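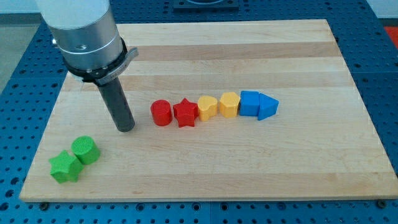 Speaking time: 9 minutes, plus questions

**Slide 1. What we compared**

Good afternoon. I'm Janaína Trindade, from the test bench at Pelinbridge. Today is a comparison of two end tools on the same arm: the long rod on the slide, and the two-finger gripper we had been using before it. Same board, same shape blocks, same controller settings.

Mention that Nivaldo Dantas wrote the sort routine. He is in the second row.

**Slide 2. The task**

The blocks start anywhere on the board. The job is to get them into a line, grouped by color. On the opening slide red, yellow and blue are in the line and the two green ones are down near the front corner.

A trial ends when the line is complete or the time limit runs out. We did not reset blocks by hand during a trial.

**Slide 3. Numbers**

- Rod: 373 trials
- Two-finger: 161 trials

The counts are uneven. We lost the two-finger for most of October waiting on a part from Folix. Say this before someone asks.

(Pause. Let them read the chart.)

The rod finished more trials. It was slower on each one. Most of the extra time went into repositioning between pushes.

**Slide 4. Shapes**

Cylinders roll off course if the rod meets them away from the center line. Stars catch on a point and turn. Cubes were the easiest for both tools. With the two-finger, the heart was the worst, and Sumaiya has the grasp angles for it if anyone wants them.

**Slide 5. Contact height**

Too high and the tip rides up over the block. Too low and it drags on the wood. We set the height once per board and check it every morning. Valdir's check script takes 890 milliseconds per point.

Skip the calibration table if we are past the six-minute mark.

**Slide 6. What's next**

Same trials with the Poltik controller, then a softer tip. Target is 3000 trials in total across both tools. Logs are on the shared drive under "Conceição."

Take questions. Repeat each one into the microphone.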